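Erkine Wipe-Clean Table Cover, Brown with White Dots
Tested and listed by Cleltuldale Home Supply

We sell table covers, and we're suspicious of most of them. The Erkine is one we kept after sending back two others, so this page covers what it does well, what the maker says it does, and where we think those part ways.

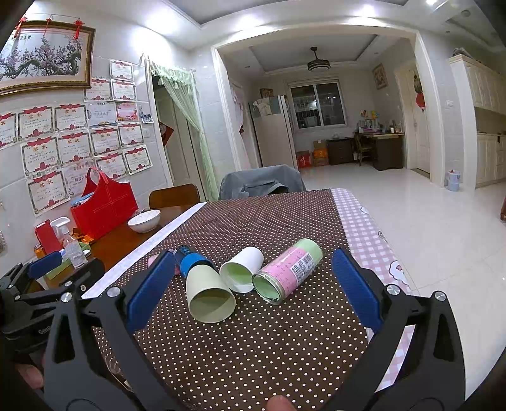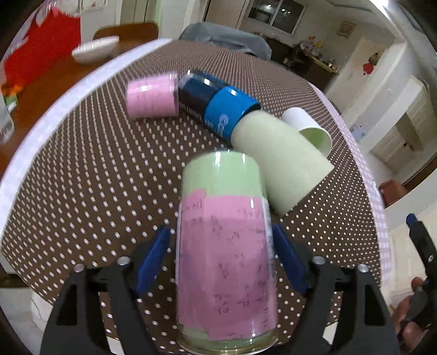 The maker's sheet calls the Erkine "stain-proof." We don't repeat that on our label. Coffee, ketchup and grape juice came off with a damp rag when we got to them inside an hour. Turmeric did not. It left a yellow patch that faded over a couple of weeks and never went away. Red wine left overnight was a coin toss. If you need a cover that takes turmeric and forgets it, we haven't found one at this price, and we'd be wary of a shop that says it has.

What it's made of
A coated polyester weave with a thin fleece backing. The coating is what you wipe and the fleece is what keeps it from sliding. The weight is given as 200 grams per square meter. Our kitchen scale and a cut sample came close enough that we'll let the number stand. That's a middling weight. It hangs decently, but it won't hide a rough tabletop, and on a table with a leaf you will see the seam.

Folds
It ships folded, and the creases are stubborn. The insert says they "relax naturally." Ours were still there after four days. What worked was a warm dryer for five minutes with a damp towel, then straight onto the table while it was still soft. Do not iron the coated side. We tried it on a corner and the corner is gone.

Heat
The sheet mentions hot dishes and then gives no temperature, which tells you something. We'd use a trivet under anything that came out of an oven or off a burner. A mug of tea is fine. A casserole dish is asking for a shiny ring that won't come out.

Wear
Chowdary, who make the coating, claim 4000 rub cycles before visible wear. We don't own a rubbing machine and neither do you. What we can say is that the cover in our break room has been wiped down several times a day since June and the dots are still white. The edge that gets leaned on has gone slightly dull. You have to catch it in the right light — but it's there.

Drerkovska sells a similar cover for a good deal more. We've handled both. Theirs has a nicer hem and a heavier drop at the corners. The surface cleaned up no better for us, and the turmeric won that round as well. If the hem matters to you, spend the money. If the cover is going under craft supplies and school lunches, we can't see the case for it.

Cleaning
Damp cloth and a drop of dish soap. Skip anything with bleach or a scrubbing powder. The care tag allows a cold machine wash, gentle cycle, and we've done that 2 times without trouble. Hang it to dry. The dryer trick above is for creases only, on low, and we wouldn't make a habit of it.

Sizing
Measure your table, then add the drop you want on both sides. People forget the second side and then tell us the cover runs small. It doesn't run small, but it does shrink a little in the first wash, by less than the width of a finger on ours. Round up if you're between sizes. The hem is single-turned and stitched, so trimming it yourself means losing the finished edge.

Smell
Yes, for a day or two. It's the coating. Air it out over a railing or a shower rod before you use it. If yours still smells after a week, write to us and we'll take it back.

What we don't claim
The packaging has a small leaf printed on it and the word "friendly." We asked what that referred to and got a brochure. Until we get a better answer, treat it as a coated polyester table cover, because that's what it is.

Ordering
Item number 1168. One cover per pack, no clips included. The cover can be returned unwashed and uncut. We'll pay the postage if there's a fault in the coating or the stitching, and you pay it if you've changed your mind about dots. Napkins in the same print are listed separately. They're thin, they don't absorb much, and we only stock them because people kept asking.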